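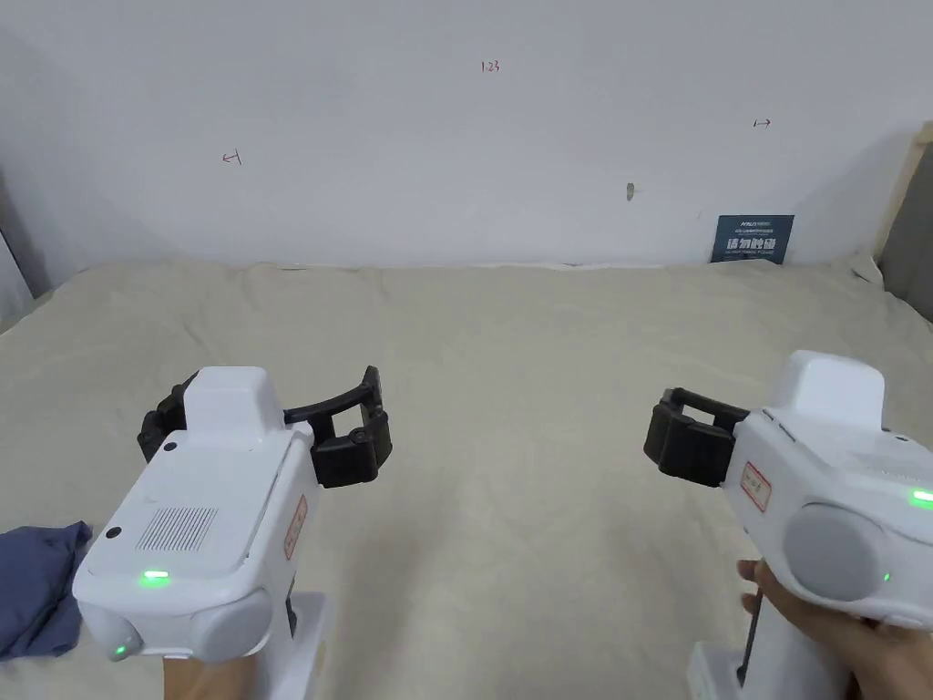
4. Entering a legend and its sources

This section explains how to enter one story into Umska, from the empty record to the printed sheet. It is assumed that you have already installed the program, created your user name and opened the collection with which you will work. If the collection list is empty after you log in, go back to the previous section and repeat the import.

The instructions use the story of the Mirnmont Sentry as material. It is included in the practice collection, which has 332 records and can be changed without danger. The main collection has 1,932 records and is shared between all users, so please make your first attempts in the practice one.

For readers who do not know the story: a soldier is said to have appeared at the gate of Mirnmont at dawn, wearing the coat of a garrison on the other side of the mountains. He said that he had been put on guard there in the evening, and he gave the name of his captain. Some weeks later a trader confirmed that such a man was missing. The story exists in several printed forms and they do not agree about the gate, the coat or the captain.

4.1 Before you start

Have the following things ready:

The text of the story, in the oldest form that you could find.
The full title of the book, newspaper or manuscript, with the page.
The name of the person who told it, if the story was collected by mouth.
A note of where you saw the source yourself, or that you did not see it.

Note: A web page which repeats a story without a source can be entered, but only as a "repetition". See 4.4.

4.2 Creating the record

1. Open the collection and choose New Record from the Record menu. An empty form opens with the cursor in the Short Title field.

2. Type a short title. The field accepts 30 characters, spaces included. Longer titles are cut when you save, without a warning. "Mirnmont Sentry" is good. "The Mysterious Soldier Who Came Through the Air" is too long, and it also decides the question before the reader has seen the evidence.

3. Choose a story type from the list. The types are Apparition, Sudden Journey, Lost Place, Hidden Treasure, Strange Animal, Sign in the Sky, Prophecy and Other. If two types are suitable, select the one which the oldest source puts in front, and write the second one in the Keywords field.

4. Fill in the Place of Event field. Use the name of the place as it is today. The old name goes into the field directly under it.

5. Fill in the Claimed Date field. This is the date on which the event happened according to the story. It is not the date of the book. If the story gives only a season or the name of a ruler, type those words exactly and leave the calendar boxes empty.

6. Press Save Draft. The record receives its number and a yellow stripe appears on the left side of the form. The stripe stays until the record has at least one source.

Caution: Do not use the Back button of your browser while the yellow stripe is visible. The draft will be lost and its number will not be given again. Close the form with Leave Draft.

4.3 Entering the text of the story

1. Open the Text tab.

2. Paste or type the story into the large field. Keep the spelling, the punctuation and the mistakes of the source. If the source says that the soldier was at the "Noth Gate", you write "Noth Gate".

3. Select the language of the text from the list. When you enter a translation, put the original into the upper field and the translation into the lower one. The translator's name is obligatory, also when the translator is you.

4. Mark the claims. Select a piece of text with the mouse and press Mark as Claim. A claim is one statement that could be checked by somebody, for example that a certain captain served in a certain garrison. Feelings, weather and conversations are usually not marked, but this is left to your judgment.

5. For each claim, choose a status: Open, Supported, Contradicted or Cannot Be Checked. All claims are Open at the beginning, and most of them will remain so for a long time.

6. Press Save.

Note: The claims in the Mirnmont practice record have been marked by Andor Balogh. You can delete his marks and make your own. The practice collection is restored every night.

Note: A long text with many marks can be slow to open on older computers. In this case, turn off Show Colors in the View menu.

4.4 Adding sources

This is the part in which most mistakes are made. Please read it to the end before you type anything.

1. Open the Sources tab and press Add Source.

2. Choose the kind of source:

Witness: written or dictated by a person who says that he or she was present.
Report: written by someone who spoke with a witness, or who says so.
Retelling: written later, with changes or additions of its own.
Repetition: copied from another source without important changes.

3. Fill in author, title, place and year of printing. Unknown fields get a single question mark. Do not write "unknown", "n/a" or a line, as the search does not find them together.

4. In the field Depends On, select the older source from which this one was taken. If you only suspect it, tick the box Uncertain beside the field. A source may depend on more than one other source.

5. Answer the question Seen by You. Select Original, Copy, Quoted Elsewhere or No.

6. Repeat steps 1 to 5 for every source, then press Build Tree.

The program now draws the sources as a tree, with the oldest at the top. In the Mirnmont record you will see that all the later books go back to a single report, which was printed long after the claimed event. This is a common picture with legends of the Sudden Journey type. A story that is found in many books may still have only one root, and the number of books should not be used as proof of anything.

Caution: Two sources cannot depend on each other. If you enter such a circle by accident, Build Tree stops and the button turns gray. Open the source that you entered last, clear its Depends On field and save. The button will become active again.

4.5 Linking similar stories

Some stories travel. The same soldier, or shepherd, or bride, is found in towns that are far from each other, and only the names are different. Umska can connect such records without joining them.

1. Open the record and choose Find Similar from the Record menu.

2. Set the sensitivity with the slider. Start in the middle. On the high setting, any two stories with a gate in them will be offered to you.

3. Read every suggestion in full. The program compares words and story types, and it understands nothing about history.

4. Press Link beside the suggestions that you accept. Write one sentence of explanation in the box. "Same motif" is not enough. "In both stories the man is recognized by his foreign coat" is enough.

5. If you are sure that both records are the same story from the same source, do not link them. Use Report Duplicate and wait for the answer of the collection editor.

The practice collection contains the story of the Irlow Ferryman, who was seen on both banks of the river on the evening of 14th October. Try to link it with the Mirnmont record and observe how the two trees are shown next to each other. They have no common source, so no line is drawn between them.

4.6 Sounds and spoken versions

Recordings are stored with the add-on Yap, which must be turned on separately under Settings, Add-ons. When it is active, a Listen tab appears after the Sources tab.

1. Press Add Recording and select the file.

2. Enter the name of the speaker, or choose Name Withheld.

3. Tick Permission Received. Without this tick the recording can be heard only by you.

4. Type the spoken text, or at least a summary in the same language.

Caution: The permission form must be signed before the upload. Permission by telephone is not accepted. Recordings made before July were moved from the old server without their forms, and they are locked until the forms are added again.

4.7 Checking and printing

1. Choose Check Record. Missing fields are shown in red and doubtful ones in orange. Orange fields do not prevent you from going further.

2. Correct the red fields and check again.

3. Press Submit. The yellow stripe changes to blue, and the record can be read by the other users of the collection.

4. To get a paper copy, choose Print Sheet. Select Short for the story and the list of sources, or Full if you also want the claims, the tree and the links. The tree is printed best in landscape direction.

5. To change a submitted record, press Reopen. Your earlier version is kept under History with your user name and the time of the change.

If Check Record shows the message "Tree out of date", return to the Sources tab, press Build Tree and check once more. If the message comes again, log out, wait until the collection list has closed, and log in. The text and the claims are not affected by this.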